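19 October 2020
Notebook, returns bench, Mirklow building

Second full week with the arm on the small-items table. Writing this up tonight so Berchtold's people have something to read before they come over.

Throughput first. The arm cleared 348 pieces on the day shift. By hand the same table did 920 on a normal day in August, with two people on it. Fabian wants 1,000 by the end of the trial and I told him I don't see it with the current grip settings. Flat stuff is what costs us. A card lying flush on the marble top gives the fingertips very little to get under, and the arm will try the same pick over and over until somebody nudges the card with a knuckle.

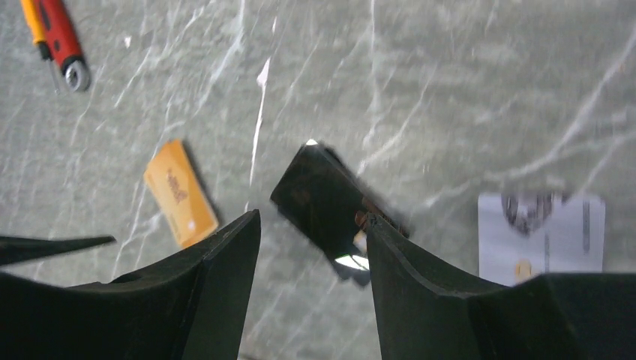
Raised the retry limit question again. It is set too high. I would sooner have it give up early and leave the item for a person, with the light on, than stand there watching. Fabian Zaugg agrees but wants to see the log from Prarumthorpe first, they run the same cell on a wooden bench. Log requested, not in yet.

What has changed for the crew: the sorting itself is down to one person per shift, and that person mostly watches and fixes. The other one has moved to inspection. Inspection people like it. The watchers don't, much. Two of them said separately that the day feels longer, and that they are more tired than when they did the picking themselves. I did an hour in the chair after lunch and I believe them. You can't look away and you have little to do with your hands.

We agreed to try swapping every hour – watcher goes to inspection, inspection comes to the table. Start tomorrow, write down complaints in the back of this book, with shift but no names.

Also the pay grade. The watcher job is still listed as sorter on the Cloren sheet. If they are expected to clear faults and change fingertips, that is not the sorter job as written. I said so in the meeting and was asked to put it on paper, so it is on paper.
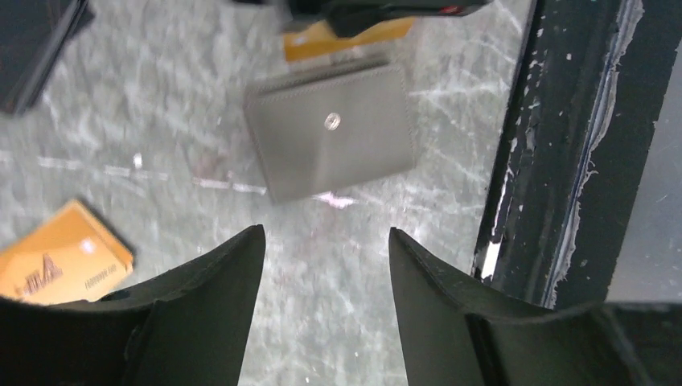
Wallets and thicker cases are a different matter from the cards. There is an edge to close on and the crew has mostly stopped stepping in for those. Suggest we split the stream and send the arm only the thick items for a few days, hand-sort the rest. Numbers will look worse on the report for the arm and better for the table as a whole. Fabian to decide which one we are reporting.

Open:
– fingertip pads, order spares, 3,000 cycles is the figure I was given for a change and we are past it
– glare off the table, try a matte mat under half of it and compare
– proper chair for the watcher
– ask Prarumthorpe how they handle breaks, does the arm stop or does someone cover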